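Flososville College

Flososville College is a small residential college on the northern edge of Flososville, with 1,781 students enrolled when I last checked the noticeboard outside the registry. I studied there myself and I still look after this page, so forgive me if it wanders a bit (the old entry was four lines long and got the name of the river wrong!). 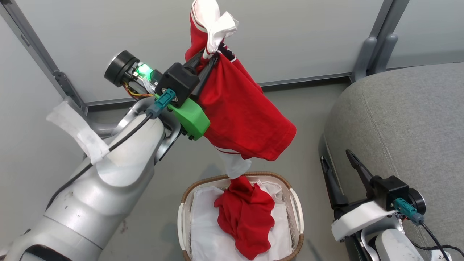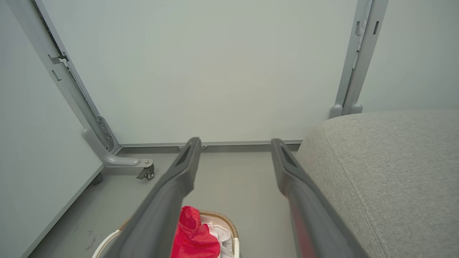

The college teaches education, agriculture, nursing and a fairly broad arts degree. Most people come from the farming districts out past Kuvik, plus a steady trickle from overseas who live in Vasić House, the big brick residence behind the library. Vasić House has 50 rooms and one very good kitchen, and if you want to know what's going on at the college, that kitchen is where you go.

History

It began as a teachers' college, set up to staff the country schools, and for a long while that was all it did. The nursing program came later, when the district hospital wanted its trainees closer to home. Agriculture was last, and there was a fair bit of grumbling at the time from people who thought a paddock had no place on a campus. The paddock is still there. I've eaten my lunch beside it more often than I've eaten in the dining hall.

The name on the front gate still says Teachers' College, by the way. You'll see older graduates use that name on their letters, and both are fine.

Graduation

Graduation is held in February, which throws a lot of visitors. Classes finish before Christmas, marks come out in January and everyone travels back for the ceremony in the heat. The one I know best is my own, on Feb 8, 2019, when the hall was full and they had to seat 777 of us and our families under the trees with a loudspeaker on a pole. It crackled all the way through the welcome. I heard my own name perfectly well, though, and so did my mum, who cried!

The student speaker that year was Krum Papadopoulos, an agriculture student who had come a very long way to be there and hadn't been home once during his degree. He spoke for more than 2 minutes over his limit and got the loudest clapping of the day. His speech was mostly about learning to drive a tractor from somebody half his age, and he read the last bit out in his grandmother's language without translating it. People still ask me what it meant. I never found out.

Gowns are hired from the college shop and have to go back by the Monday. The hoods are green for agriculture, blue for nursing and a sort of mustard colour for education that suits no one I've ever met.

Student life

The student paper is called Truvska and comes out whenever the editors get around to it. I wrote the film column for a year, badly. There's also a choir, a debating club, a netball team that does quite well against the neighbouring colleges and a rowing club that goes quiet whenever the river gets low.

Getting there

The bus from the town centre stops at the front gate. Coming by car, take the Kuvik road and turn at the grain silos, then follow the fence until you reach the visitors' parking. On graduation day that fills up early, so park at the showground and walk across the footbridge.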